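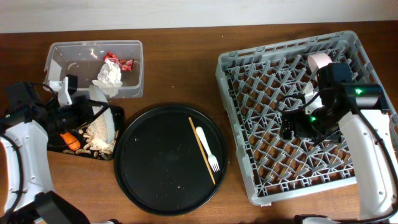 Zerden Web Content: Frequently Asked Questions

How long should a service page be?
Between 545 and 685 words. Shorter pages are accepted for contact and location content.

Who writes the copy?
Sheldon Kennedy's team drafts it from your intake form. Yolanda Villanueva edits every page before it reaches you.

How many revisions are included?
Two per page. Further changes are billed hourly.

Can you work in our existing CMS?
Yes, if it is Fatano or Betancur. For other systems we deliver plain text files – your developer places them.

Do you rewrite old pages or replace them?
Pages with steady search traffic keep their address and are rewritten. The others are merged or redirected.

Do you supply page titles and meta descriptions?
Yes, for all new and rewritten pages. Blog archives are quoted separately.

Last updated 27/04/2024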